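Can it tidy up yet? A gallery
Posted 02/09/2019

Every April the trade fairs promise a machine that will clear up after us, and every year I go home and pick the cups up myself. Drestavow's brochure says its home helper will be ready in 2 years. Renimar says much the same, in a nicer font. I remain unmoved. Clearing away cups is about as dull as housework gets, and it is still a hard job for anything without a person's hand and eye behind it.

Cups on their sides over a zigzag knit, no two printed alike. Paper gives if you squeeze it, and something round rolls if you only nudge it.
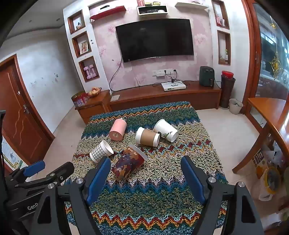

Sebastião Aguiar thinks I'm being unfair: shop floors had the same doubters, he says, and the shelf picker at Dodavham now gets through a shift with 11 stoppages where it used to have 16. Fine, but someone walks over and sorts out each of those 11. At home that someone is you, in your slippers.

I would also like to see the shelf picker meet a carpet. Shops have straight aisles and boxes with corners. Living rooms have blankets with loops in them, and whatever was left lying about last night.

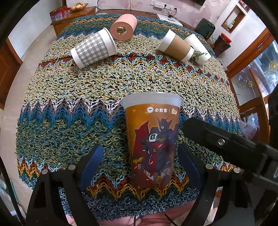 Upright cup in an orange Pizza Hut sleeve, blue pads either side.

Pappas has a demonstration planned too. I'll go, and I'll bring my own cups.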